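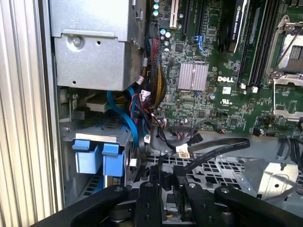 Autumn office safety check, with my comments
Hiltmont Studios, ground floor and mezzanine
Done on Sunday, November 5, 2023, while the place was quiet
Checked by: Iona Lennox

I've kept to the same order as the July list so you can put the two side by side. Anything marked ACTION needs a name against it before the next building meeting.

1. Front door and lobby – OK
Closer works, mat lies flat. The bottom bolt is stiff but it does go home if you give it a nudge with your foot.

2. Fire exit, rear – ACTION
Door opens fine. What I didn't love was the bike leaning on the wall just inside it! I've moved it to the rack. Whoever rides it, please leave it there.

3. Extinguishers – OK, mostly
All 4 have pins and tags in place and the needles are in the green. The one by the kitchen has been hung behind the coat hooks again, so once the winter coats arrive you won't see it. Could we shift the hooks along a bit?

4. Emergency lights – ACTION
I ran the test for 20 minutes. The mezzanine one faded well before the end and wants a new battery. Renel fitted them, so I'll ring and see if it's still covered.

5. Stairs and handrail – OK
The wobbly bracket from July has been fixed, thank you Wallis. Nosing strip on the third step is starting to lift at one corner (I pressed it down and it came straight back up).

6. Plugs, leads and computers – some comments
No daisy-chained extensions this time, hurrah. There's a fan heater under the Iyer desks with a scorched-looking plug and I've taken it away, so come and find me if it's yours. Dust is building up round the computer vents on the window side. If you open a case to clean it, switch off at the wall and pull the lead out first, please.

7. Storeroom – ACTION
Walkway should be 600 mm clear and it isn't, because of the paper boxes. The top shelf is leaning too. Heavy things down low, please!

8. Kitchen – OK
Fridge seal wiped, kettle lead sound. Fire blanket is where it should be.

9. First aid box – ACTION
Plasters nearly gone, eye wash out of date. I bought replacements for both and the receipt is in the tray, number 289.

Next check in the new year. Shout if I've missed something.

Iona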